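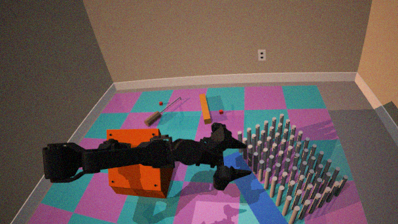

Critics of the Gondska peg benchmark had said from the start that a simulated arm cannot break anything, so a fault in it would teach very little. The Gondska gripper fault is the usual answer to them, though it only half works as one.

The fault is an error in the control software of a simulated two-finger arm, reported in April by users of the Rarley simulator. In the peg task, the arm reaches over a large orange box toward a grid of upright pegs. In 13 of 227 logged runs, the controller went on driving the fingers forward after contact with a peg, while the status log still read "clear."

Cause

Postma, the firm that maintains the controller, blamed a contact threshold set too high for thin objects. This explanation has been repeated widely and tested poorly. The faulty runs were all longer than 600 steps, which a bad threshold alone does not account for. A second theory points to a timer in the simulator that drifts in long runs. Rarley's developers have neither confirmed nor ruled it out.

Safety claims

Postma stated that its patch removed 80 percent of the missed contacts. The figure comes from the company's own reruns, and the settings were not published. Lorkus, a rival package, has advertised itself as free of the fault, but its version of the task uses thicker pegs and a shorter reach.

No injury or damage has been linked to the fault. Whether the same code was ever loaded onto a physical arm is disputed, and Postma's release notes for the period leave the question open.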